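Print | E-mail

Where Small Kitchens Lose Their Heat
15/08/2018
By Malsha Sarkar

This report is a part of our course work in building physics. The aim was to learn how people in small apartments use the air in the kitchen when they cook, and if they know where the steam and the smell go. We gave a questionnaire to 36 households in the Okora housing block. My partner Kuldeep Tyagi prepared the questions and I did the interviews. Our teacher, Godelieve Claeys, corrected the first version, and we removed two questions which were difficult to understand.

Most of the people open a window when they cook, also in winter. They said that the fan is too loud, or that they forget it. Only 3 households told us that they clean the filter regularly. One older resident kept the window closed the whole year and complained about damp on the wall behind the cupboards.
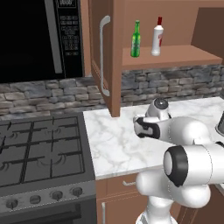

The position of the fan is the second subject of our study. In many kitchens the space above the stove is shared between cooking air and other functions. A microwave placed over the range, with its door and button panel at the height of the face, takes the place where a separate hood could be. Wooden cabinets are often directly next to it, and we asked the residents if the doors become sticky with grease. Many answered yes, but they did not connect this with the fan.

We could not measure the air flow, because the instrument was not available in time. Therefore our results show only habits and opinions. For the next part, in October, we would like to visit the same apartments again and measure the humidity before and after cooking.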